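A secondhand toy kitchen, sorted one piece at a time

The woman who runs the toy library at Kalinowski has been taking in play kitchens since April of the year the shop opened, and she says the furniture has never been the hard part. A stove or a sink unit can be wiped down in ten minutes. The food takes an afternoon.

"People hand over a bag," she said. "Everything that was ever in the kitchen corner goes into the bag. You get carrots, you get lids, you get half a pair of scissors. Then you have to decide what's a set and what's just leftovers."

The library lends toys to families for two weeks at a time out of a former shoe store. It has 66 member households and something over a wall's worth of shelving, most of it built by the previous tenant. Members pay by the month and can take as many pieces as fit in one tote. The play food is the most borrowed category by a wide margin, ahead of trains and dress-up clothes.

We talked in the back room, where the sorting gets done. She works standing up, with the radio on low, and she kept working while she answered.

She begins by spreading everything out. She does not sort straight from the bag, which she tried in the first year and gave up on.

"If you pull one thing at a time you keep changing your mind. You make a pile for vegetables, then a pile for green things, then you find a green bottle and you don't know where it goes. When it's all in front of you, you can see what you have."

Her rule is that vegetables go together, containers go together, and anything with a lid waits until the lid has been found. Lids, she said, are what she loses the most sleep over. A family will return a pot and keep the lid for months without knowing it.

"It's under the couch. It's always under the couch. I send a message and they find it that night."

She likes to mix real kitchen things in with the toys. A plastic basket, a bowl and a cutting board from the dollar aisle hold up better than most of what is sold as play equipment, and children treat them more seriously. The Jikley sets she bought when she opened came with their own tiny plates, and she has since put nearly all of those away.

"A three-year-old wants the bowl you use. If it's the right size to stir in, they'll stir in it for half an hour."

Scales are a favorite. She prefers a digital one to the toy kind with a needle, and she lets children put whatever they want on it, boxes included.

"They don't care about the number. They care that they put something on and then take it off and put on something else. My own kids weighed socks."
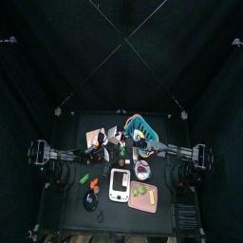 What she keeps and what she turns away

She turns down more than she used to. Anything with a cracked edge goes, and so does anything small enough to fit inside the cardboard tube she keeps on a nail by the door. Small caps are checked against it every time. Pieces with peeling paint go in the trash on the same day so that they do not drift back into the bins.

Color does not matter to her. She has carrots in four shades of orange from at least as many makers, and she lends them in the same tote.

"I had a mother ask if I could match the cucumbers. I said I can give you cucumbers. That's as far as it goes."

The pieces that cut in half, with hook-and-loop tape in the middle, need the most care. The tape fills with hair and carpet fuzz and stops holding. She picks it clean with a sewing needle, and when that no longer works she glues the two halves together and lends them as whole vegetables.

Washing comes after sorting. Plastic goes into warm water with dish soap, then onto towels overnight. Wood is wiped with a damp cloth and never soaked. Cardboard boxes, which children like as much as anything else on the shelf, are used until they go soft and then recycled.

The cost of all this is low. She set aside $2000 for stock when she started and has not spent it all. A complete play food tote costs her $40 to put together if she buys every item, and usually much less, with donations coming in. The totes themselves are from Starero, and she would not buy them again. The handles pull out when they are carried full.

She is working on a card to go in each tote, with a drawing of every piece so that families can check before they return it. A member who works at Keditik, the print shop two doors down, has offered to laminate them. The drawings are taking longer than she planned. She had finished the vegetables when we spoke and was stuck on the lids.

"They're all circles," she said. "I may have to write the names in."

The toy library is open mornings until noon, and donations can be left at the back door any time before then.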